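The laundromat on Kiltus Street opens at 5 in the morning, and its owner is usually there before that with the lint traps already out. She bought the place nine years ago from a couple who were retiring to Plillham. At the time she had never fixed a washing machine in her life.

"I had worked in a dentist's office," she says. "I knew billing. I knew how to talk to people who were in a bad mood. That part carried over."

The shop has 52 machines, counting washers and dryers together. When she took over, a third of them had paper signs taped to the doors. She spent the first winter learning to change belts and door seals from the repair manuals the old owners left in a filing cabinet. A technician from Sotness, the parts supplier, talked her through the harder jobs over the phone.

Her first water bill was the real shock. It came to $677 more than she had planned for, and she traced most of that to fill valves that didn't close all the way. "You could hear it if you stood there at night with everything off," she says. "A little hiss. I had been hearing it for weeks and thought it was the building."

She replaced the valves one row at a time, starting at the back wall. The bill came down by spring. She still walks the rows with everything off before she locks up.

Most of her customers live within a few blocks. The early ones are nurses and bakery workers coming off a shift. Families come in the late afternoon, and the big comforters show up in March, when people put their winter bedding away. She has opinions on comforters.

"People stuff them in a machine that's too small and then they wonder why the middle is dry and still has soap in it," she says. "If you can't get your arm in over the top of it, go up a size."
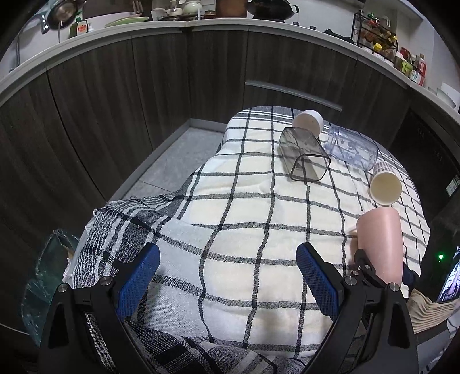

How much detergent should people use in a front loader? Two tablespoons for a normal load, she says, and a little more if the clothes are muddy or greasy.

She says she has given that answer every day since she opened, and that most people nod and pour in a capful anyway. Too much soap leaves a film on the drum and makes towels stiff. It also sets off the suds sensor on the newer washers, which adds a rinse and makes the customer wait.

The drop-off service started four years ago, after a barber down the street asked if she would wash his towels. She now has 129 regular drop-off accounts, including the Mokgethi restaurant and two small gyms. Everything is weighed at the counter, tagged and washed separately.

"I don't mix orders, ever," she says. "It would be cheaper – but then one red sock and you've lost two customers."

She isn't planning a second location. The roof needs work first, and she would like to swap out the oldest row of dryers before next winter. She has a quote for the dryers and is waiting on one for the roof.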